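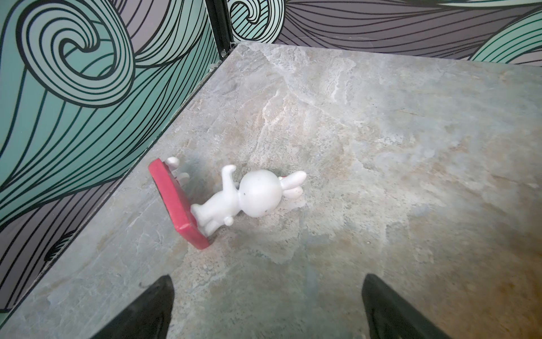
Ingegerd Tveit wrote in after my last column to say that a school robotics club should be judged by what it wins, and that ours in Zonthorpe has won nothing in 5 years. She would put the money into the Nallach regional, where students get a rulebook, a deadline and a score.

I read her letter twice and I disagree with it. A competition robot is built for one field and one set of game pieces. By January the teams know every inch of both. What our students do is slower. They take an ordinary object, a toy rabbit on a red base for instance, and try to get a gripper to pick it up from however it is lying. A round head and long ears don't give two fingers much that is flat to hold. Students have to decide where to grab, try it, write down the result and change one thing.

One group logged 1187 attempts last year. The first 200 taught them mainly that their notes were too vague to use, and they rewrote the log sheet. I would rather hire the student who rewrote that sheet than one with a medal.

Tveit is right on one point. Without a deadline, projects drift, and 2 of ours were dropped half finished. The club should set dates and keep them. It can do that without paying the Nallach entry fee.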